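Desk Automation at Jandov: Your Questions

We're getting ready to bring the Fokeck paper-handling robots onto the second floor, and the questions have been pouring in (keep them coming!). The ones we hear most are below. Updated in March.

What will the robots do first?

Small paper jobs. Gathering loose sheets, squaring them up, stapling the corner and putting the set down where the next person can reach it. It sounds tiny, but our office puts together 700 sets in a normal month, and every one of them goes through somebody's hands. We think this is a great place to start!
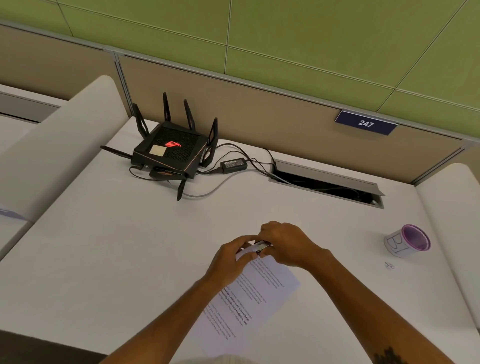
Why is my desk work part of this?

You already know how to do it well. People shift their grip and tilt a page a little without thinking, and a robot has none of that know-how on day one. The Ruotsalainen team studies how each step is done at real desks, with the cables and cups and everything else that lives there. A bare lab bench would teach it very little about our floor.

Does the text on the pages matter?

Not a bit. The practice pages carry a short passage about village life, repeated down the sheet, some of it in bold. No customer paperwork is used for practice. By now a few of us could recite the part about the slower pace by heart.

What's the hardest part for a machine?

Paper, by a mile! It bends, it slides, and two sheets can cling together and pass for one. Holding a few pages in the air with the edges nearly lined up is easy for you and a real puzzle for a gripper.
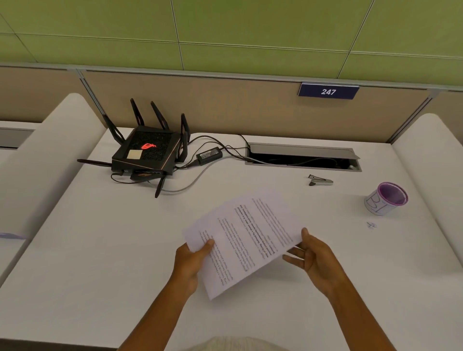

Will anyone lose their job?

No positions are being cut as part of this project. The 22 people who share the paperwork now will stay on their teams, and the hours that come free go to phone follow-ups and the filing backlog, which stands at 134 folders. Your lead will talk with you before any of your tasks change.

Do I need to tidy my desk before a practice session?

Please don't! Leave your things where you normally keep them. A stapler on its side is fine, and so is a pen cup off to the right.
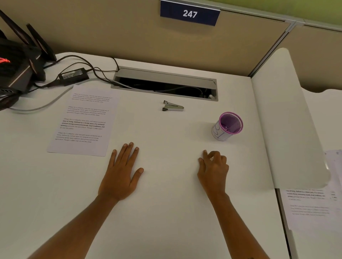 Desk 247, with the practice sheet on the left and the stapler near the cable opening.

Can I learn to run one?

Yes, and we hope you will. The Flulura course is open to everyone on the floor, takes place during paid hours and needs no technical background. Ask your lead for a spot.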